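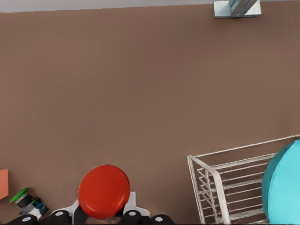
Do you need to soak the stone before using it?

The 1000 side needs a soak, long enough for the bubbles to stop. The 4000 side only wants a splash of water on top and a bit more as you go.

August | by the Bartoš kitchen desk
5 min read

Gerell whetstone kit, the combination one. 1000 on one face, 4000 on the other, comes with a base, an angle guide and a little flattening stone. Been using it since spring, mostly on Saturday mornings with coffee, before anyone else wants the counter. Notes below, in the order I thought of them.

Short version. Good stone, decent base, useless guide. Buy it if your knives are dull but not wrecked. If they're wrecked you need something coarser first and the kit doesn't have it.

What I was sharpening: a Hollska chef's knife that gets used every day, a paring knife with no name left on it, a cheap serrated thing (don't, wrong tool), and a cleaver I got from my aunt that had never been sharpened by anyone as far as I could tell. The Hollska is middling steel, not very hard. Takes an edge quick and loses it quick. Good test knife for that reason.

The 1000 side. Quick cutting, a bit muddy. Mud is fine, leave it on, it's doing work. I had a burr along the whole Hollska in less time than I expected, and I'm slow. Feedback is nice, you can feel when the angle drifts, the sound changes from a sort of hiss to a scrape. It does dish though. Softer than the Dradadden stone I had before, noticably softer. After a few weeks there was a dip in the middle you could see with a ruler across it. So you flatten. More on that further down.

The 4000 side. Harder, slicker, feels like nothing is happening for the first few strokes and then the edge starts to shine up. For kitchen use that's plenty. Tomato skins, herbs, raw chicken skin, all fine. I've seen people go way past this and then cut onions with it. Up to them. I stop here and strop on an old belt.

One complaint on this side. It loads up with dark gray swarf and then skates. Rinse, wipe, splash, carry on. If you don't rinse you're polishing with dirt.

The base. Rubber feet, rubber grips at the ends of the stone, holds well on a stone counter and on a wet cloth over wood. Slid a bit on my varnished table until I put a damp dishcloth under it. The end grips leave a mark on the stone if you store it clamped in. Doesn't matter but it bugged me. Also the base has a rim that traps water underneath, so wipe under it or you get a ring.

The angle guide. Plastic clip, goes on the spine. Scratched the Hollska the first time. Tape on the spine fixed that, but then it slips on the tape. And it sets one angle, which changes depending how wide your blade is, so on the paring knife it was much too steep. Threw it in the drawer. Learn with a marker instead: color in the bevel with a felt pen, do a few strokes, look where the ink has gone. If it's gone from the shoulder only you're too low, if it's gone from the very edge only you're too high. Costs nothing.

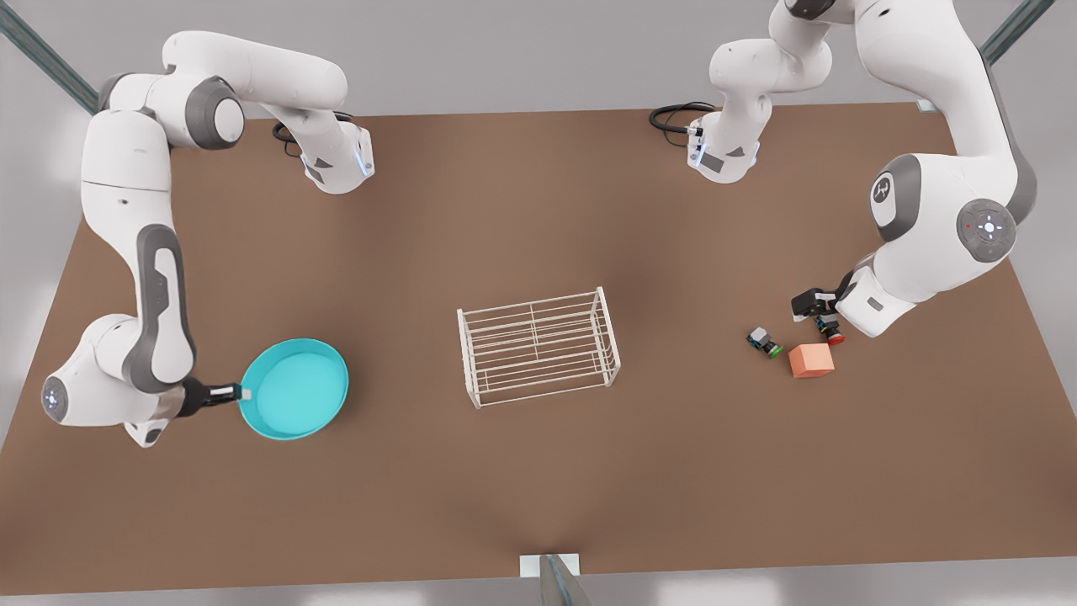

How often should the stone be flattened?

Every few sessions for home use. Draw a pencil grid on the face and rub with the flattening stone until all the pencil is gone, then chamfer the corners.

The flattening stone in the box is 200 grit, small, and does the job if you're patient. I wasn't. It's short enough that you can end up following the dip instead of taking it out, so turn it and go diagonally, both ways. Check with a straight edge. I ended up using wet and dry paper on a sheet of glass for the big corrections and the little stone just for touch ups between. The little stone is also handy for knocking the corners off the main one, which stops it chipping. Mine chipped anyway, one corner, my fault, set it down hard on the tap.

The cleaver. Okay so this is where the kit runs out. The edge had nicks in it you could catch a fingernail on. Tried to grind them out on the 1000 and gave up after a whole evening and a sore wrist. Someone suggested using the 200 flattening stone as a coarse stone and I did try it. It cuts, leaves horrible scratches, and it's too small to get a steady stroke on a blade that size. Borrowed a proper coarse stone in the end. After that the 1000 cleaned it up no problem. So Gerell, if you're reading, put a coarse stone in and leave the clip out.

Instructions are a folded sheet with tiny type. They tell you to soak the entire block for ages, which I'd skip. The fine side doesn't want it and I've read the glue line between the two can go with constant soaking. I stand mine on edge in a shallow tray so mostly the coarse half drinks. Bit fiddly. Works.

Drying. Let it air dry out of the sun, standing on its side on something that lets air under. Not by the radiator. Not in the box while damp, the box is cardboard and mine went soft and smelled of basement. Threw the box out.

Compared to the Dradadden. The Dradadden is harder, stays flat longer, cuts slower, and has no base at all, you're on your own with a towel. I'd give it to someone who already sharpens and hates flattening. For a beginner the Gerell is easier becuase you can feel more and you get a burr before you get bored. Getting bored is the real reason people stop. Edge at the end is the same to me. I did the Hollska on each and couldn't pick them apart on a tomato.

Pull-through sharpeners, since I get asked. Had one. Fast, yes, and it chewed the heel of my paring knife. The stone takes longer and you get a better edge and keep more knife.

Mess. There's mess. Gray water gets everywhere, sleeves included. Use a tray.

Couple of small things. The printing on the side saying which face is which rubbed off almost right away. The two faces are different colors so it's not a disaster but write down which is which on day 2 or you'll be guessing. And the replacement stone is sold without the base, good, sensible, wish more of them did that.

Would I buy it again. Think so. Stone and base, yes, gladly. Everything else in there is padding apart from the flattener, and that wants to be bigger.

Update: did the kitchen scissors on the 1000 side, flat bevel only. Fine. Better than fine. Take the burr off gently by just closing them.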